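Govari Home Tasks pack, door set. Quick review

Posted Sun 1 May

Bought this to get door demos for a policy we're training. Simulated house, you drive the arms by teleop, it logs every episode. Killian Besnard did most of the driving, I did the complaining.

Good stuff first. Setup was 2 hours. Knobs are round and awkward like real ones, so you have to line the gripper up properly before you close. Wrist view is clear enough to do that without switching cameras.

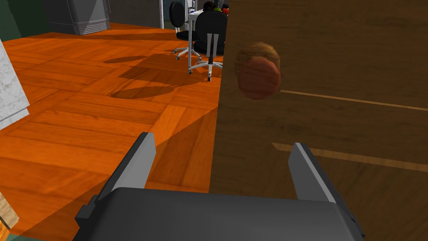 Macario Sandoval: Fine for knobs, but check your labels. Our export from the same pack had failed grasps marked as success, had to go back thru them by hand.

Fair. We kept 296 episodes after filtering and I did find a few of those. Not a dealbreaker but budget the time.

Less good. Tight rooms. With both arms up by the bathroom it's hard to judge depth, and the replay camera tilts so steep you lose track of wich way is level. Killian backed out and restarted alot. Also no way to tag an episode as "recovered", wich is the data I want most.
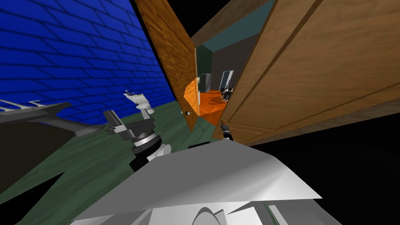
Bathroom, two doors, arms up. Replay view.

Price is ok if you need doors. Kravets has more rooms but clunkier export. Would I buy again, yes, after they fix labels. 3 out of 5. Drawer set next, if the November update is any good.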